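Foro Clutska > Aprendizaje por demostración

plerkitz34
Llevo 124 demos de cubiertos y vaso, ¡y la política sigue fatal! ¿Grabo más o cambio algo?

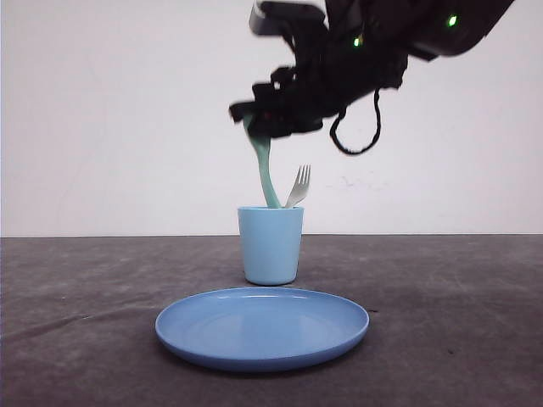

Demo con el vaso azul

landry_bot
Más demos. Yo no vi nada decente hasta las 613.

prandis
No estoy de acuerdo, con casi 34 bien variadas a mí me bastó. Mueve el plato, gira la cuchara...

plerkitz34
Vale, pero en la muñeca la cuchara verde me queda pegada al dedo izquierdo

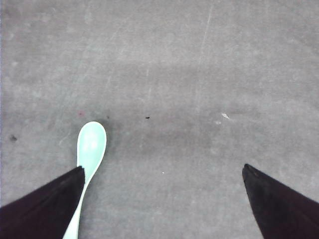

y no sé si esas tomas las dejo o las borro.

landry_bot
Déjalas, hombre.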